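Winter newsletter, 2020-02-13

Building news: water shutoffs, the new riser valves and what we need from you

Work on the water lines at Varghese Court moves to the north stair next week. The south stair is finished except for patching, and the two apartments still waiting for paint have been called. If you live off the south stair and your bathroom wall is still open, please phone the office, as we believe we have everyone on the list but would like to be sure.

The job covers 80 apartments. When the building went up, each stair was given a single shutoff in the basement, so a leaking faucet on the fourth floor meant no water for anyone on that side until the plumber was done. Under the new layout every apartment gets its own valve behind a small panel in the bathroom. You will be able to turn off your own water before a trip or in an emergency without calling anyone.

Zitau Plumbing is doing the work. Their foreman is Umut Akgül, and he will be in the building each weekday between 8 and 4. He asked us to pass on that the crew can only work on a stair when every bathroom on that stair is open to them. Last month one locked door on the south side cost a full day. If you can't be home, leave a key at the office in a marked envelope and sign the sheet. Keys go back the same evening.

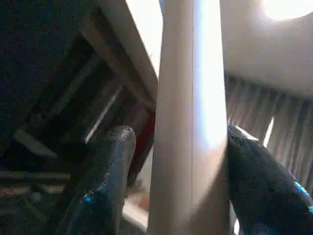
Off-white upright, seen close up.

What to do before your shutoff day

Clear the floor under the bathroom sink and take everything off the wall next to the tub. Fill a pot or two for drinking and cooking, and a bucket for flushing. Water goes off at 8:30 and should be back by 3. When it comes back, run the cold tap in the kitchen first and let it go until it runs clear. Take the screen off the end of the faucet if you can, or you may find grit in it afterward. Do the hot side last.

Toilets may spit air on the first flush. If yours keeps running for more than an hour, jiggle the handle, and if that doesn't help, close the stop behind the bowl and call.

Washing machines should stay off until the evening. A machine on the second floor of the south stair was started too early in January and filled its inlet filter with rust. The filter could be rinsed out, but it took most of an afternoon to find the trouble.

Cost

The work is being paid for out of the reserve, as voted in September. There is no special charge. The monthly fee went up by 19 dollars at the start of the year, and that increase covers insurance and trash pickup. It has nothing to do with the pipes, although several people have asked. The full breakdown is in the binder at the office and can be read there during open hours.
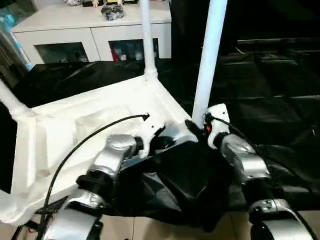 Owners who want to replace a tub or sink while the wall is open may do so at their own expense. You need to hire your own plumber and have the fixture on site before your day comes up. Zitau will not hold the wall open for late deliveries. So far 53 owners have told us they are leaving everything as it is, which makes the north stair fairly simple to plan.

Tile is the one sore point. The crew cuts a clean square and closes it with a white panel. They don't match old tile, and the green tile used in most of the bathrooms hasn't been sold for years. If you have spare pieces in a closet or storage cage, put them out on the day and the crew will use them. Nemurari Tile on Mill Street has a few boxes of a green that comes close, but bring a chip with you, as it looks different under the shop lights.

Other items

The front door closer was adjusted again and should no longer slam. Let us know if it does.

Parking along the north wall is closed on shutoff days so that the pipe truck can get in. Please use the Inen Street side. Cars left in the marked spaces will be moved.

The storage cages will be swept at the end of the month. Anything in the aisle without a name and apartment number on it will be taken to the dump.

Office hours are unchanged, Monday through Friday, 9 to noon.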